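The Town That Kept Its Recipes

For most of the last century, the bakery at Solheim rose before the rest of the town. The ovens were lit at 2 in the morning, and by the time the first ferry left for the mainland the counter was stocked with rye loaves, cardamom buns and the flat barley bread that islanders still call by its old name. When the owners retired, the building was sold, the ovens were removed and the recipes went home in a cardboard box.

That box was the start of the Lendness Food Archive, a collection of household and commercial recipes that now runs to 2,248 items. It is held on the upper floor of the former customs house in Visbridge and is open to the public from late spring until the end of August. The archive employs two people, receives a modest grant from the district, and has become one of the more heavily used local collections in the region.

Its director, Naa Mensah, came to the work from a career in business records. She had spent years cataloging shipping ledgers and was accustomed to documents that stated plainly what they were. Recipes, she found, rarely did so.

"A ledger tells you the quantity, the price and the date," Mensah said. "A recipe written by a grandmother for her own use tells you almost none of that. It was a reminder to someone who already knew how to make the dish."

The difficulty is most apparent in the measures. The Solheim papers call for flour by the cup, the scoop, the fistful and, in one case, the hat. Milk is given in a unit known only as "the blue jug." Butter is described by its resemblance to various nuts and eggs. Of the bread recipes in the original box, only four gave a weight for any ingredient at all, and two of those appear to have been added later in a different hand.

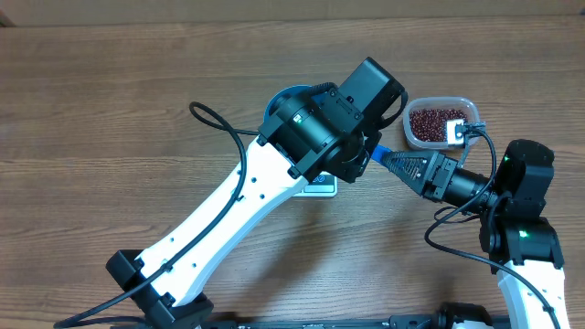 A wooden tabletop. The archive is preparing a printed edition of the Solheim papers.

The archive's first response was to transcribe exactly what was written and leave the matter there. That policy held for three years. It was revised after a public reading day at which visitors asked, with some persistence, how they were supposed to bake from a text that did not say how much flour to use.

A working group was formed to consider the question. Its members included Leif Løken, a retired miller who had supplied the Solheim bakery, and Gøran Rustad, who teaches at the vocational school in Visbridge. Their report recommended that each recipe be published in two versions: the original wording, and a modern reading with every ingredient given by weight. The two were to be printed on facing pages, so that no reader could mistake the one for the other.

Løken's contribution was a knowledge of flour. The barley milled at Lendness before the war was coarser than anything now sold in shops, and it took up water slowly. A cup of it weighed more than a cup of the modern product, and it packed differently depending on the season. Without an allowance for this, he told the group, the flat bread would come out stiff every time, and readers would blame the recipe.

Rustad's concern was with method. He asked that every recipe be made at least three times before a weight was published, and that the results be written down even when they were poor. The notebooks from this work have since been added to the archive under their own heading. They are frank. One entry for a rye loaf reads, in full, "Heavy. Did not rise. Ate it anyway."

Progress has been slow by design. To date, 52 recipes have been approved for the printed edition, and a further 23 have been set aside because the sources conflict or an ingredient can no longer be identified. Among the latter is a Christmas cake that calls for "Bestier," a word that appears on a single card and in no other document the archive has been able to find. It may have been a brand of syrup. It may equally have been a neighbor.

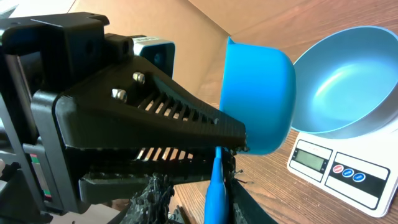

Not everyone has welcomed the move to weights. Joar Skjelbred, whose family gave the archive a set of farmhouse notebooks, has argued that something is lost when a fistful becomes a number. His mother, he pointed out, had small hands, and her bread was known for being soft. His aunt had large hands and made a firmer loaf from the same page. Both were considered correct, and guests had their preferences.

"If you print one figure, you have chosen between my mother and my aunt," Skjelbred said. "I would not want to be the person who made that choice."

The working group took the objection seriously. Where a recipe is known to have been made by more than one person, the edition will now give a range, together with a note on who favored which end of it. The Skjelbred loaf is to be printed with both women named.

Rizwan Bhuiyan, who is editing the volume, has also set aside a chapter for recipes that reached Lendness with later arrivals. His own parents opened a restaurant in Visbridge when he was a child, and several of their dishes were adapted to use local fish and dried peas. These came to him by word of mouth and had never been written down. He recorded his mother cooking over two winters, asking her to pause before each addition so that it could be weighed.

She agreed to this on the condition that she be allowed to correct the proofs. The chapter is now in its third round of corrections, most of them concerning salt.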